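The Last Three Feet: How Small Stores Lay Out a Checkout

24/03/2026

The checkout counter is the most heavily used surface in a small store and usually the least planned. Aisles are drawn to scale before opening day. The counter tends to fill up afterward, one rack at a time, until the card reader is balanced on a stack of flyers and customers have nowhere to set down a carton of eggs.

Fulstead, a store-planning firm that works mostly with independent grocers and newsstands, starts every counter job with a strip of masking tape. The tape marks a clear zone 30 inches wide, directly in front of the register, where goods are set down, scanned and bagged. Nothing permanent is allowed inside it. Displays go to the side the line comes from, so that shoppers pass them before they reach the clerk and have both hands free.

Height is the second constraint. A display that blocks the clerk's view of the door creates a security problem, and one that blocks the customer's view of the price screen creates arguments. Fulstead's working limit is 15 inches above the counter, with tall items moved to the wall behind. Clear materials get no exemption. A transparent rack is hard to see through once it is full, and its edges throw glare under ceiling spotlights.
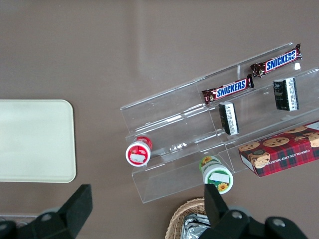
Snickers bars on the top tier of a clear acrylic stand.

Stepped units suit candy and gum because each row stays visible over the one in front. Their weakness is depth. A shallow tier holds little stock and has to be refilled during the busiest hours. Bhuiyan, a corner store near a commuter station, dealt with this by cutting its counter range from 40 lines to 30 and giving the best sellers two positions each. Refills dropped from three per shift to two. Sales per line went up, although the store changed its opening hours in the same month, so the figures should be read with care.

Lighting is often left until last. Emine, which makes counter fixtures, advises aiming lamps at the front face of a display at an angle, with the beam kept off the payment terminal. Matte counter finishes reduce reflections but show grease sooner - a trade most owners accept after the first week of wiping.

Cable routing deserves the same attention. Power and data for the terminal should drop through a grommet at the rear of the counter, with enough slack to turn the reader toward a customer in a wheelchair. At Pilow, a bakery that rebuilt its counter in March, the lowered section is also where the reader now sits full time. The tip jar was moved to the other end.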